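Dilterska: a two-armed hallway robot built in a shared workshop
Project report, second semester
Cillport

1. Background

Dilterska is a robot with two arms that we are building in the shared workshop in Cillport. The job we set for it is small. It should go down a hallway, stop at an open door, and push the door shut with one gripper. We picked doors after dropping an earlier idea about carrying laundry, which needed more arm strength than our motors had.

The workshop is open to us in the evenings until 9:30. Other groups use the same benches, so everything has to be packed into two crates at the end of each session. This slowed the build more than any technical problem.

2. The build

The base came from an older student project called Menel. We kept its wheels and battery box and replaced the wiring. The arms are new. Most of the printed parts took one try, but the left wrist was printed again after the first one split along a screw hole.

The arm controller is a board we named Kasprzak. It reads the joint positions 40 times a second and sends them to the laptop. The first version reset itself whenever both arms moved together. We traced this to a thin power wire and changed it for a thicker one.

Parts cost 210 dollars in total, not counting what we took from Menel.

3. Practice in simulation

We could not leave a half-built robot in a real hallway, so the door work was done in simulation first. The model has a white body with two arms, and the view is taken from above the body looking forward. The test house has a brick floor and orange doors that open into the hallway, one on each side. Colors and surface textures can be changed between runs. We did this so the door detection would not depend on one shade of paint.

We ran 600 trials. In each one the robot started at a different spot and angle. Early on it often drove too close to a wall and then had no room to lift the arm on that side.

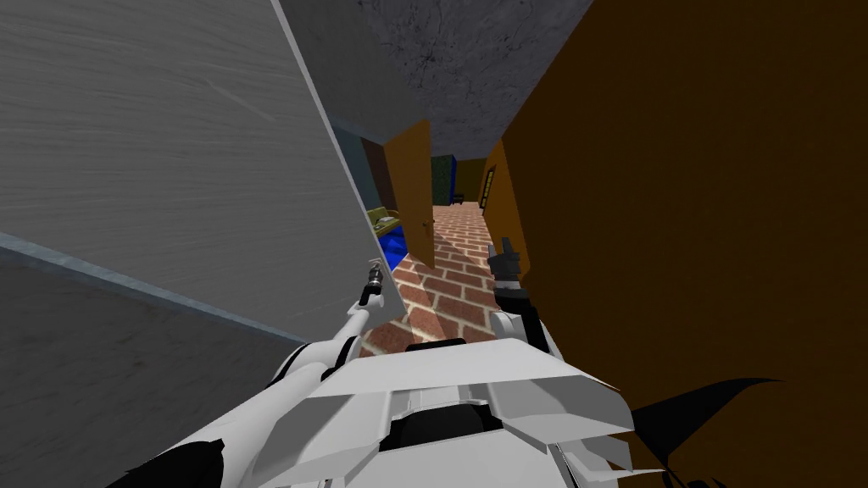

Keeping both grippers up in front of the body fixed part of this. The arms stay where the camera can see them, and the robot is narrower when it passes a door. The cost is that the arms hide some of the floor.

4. Results so far

The last 18 trials were run with the final settings and no changes in between. The door was closed in all but three. In those three the gripper touched the edge of the door - not the face - and slid off.

5. Remaining work

The real right arm still needs its end stop. After that we will try one door in the workshop, at low speed, with the battery switch in reach. The deadline for this is June.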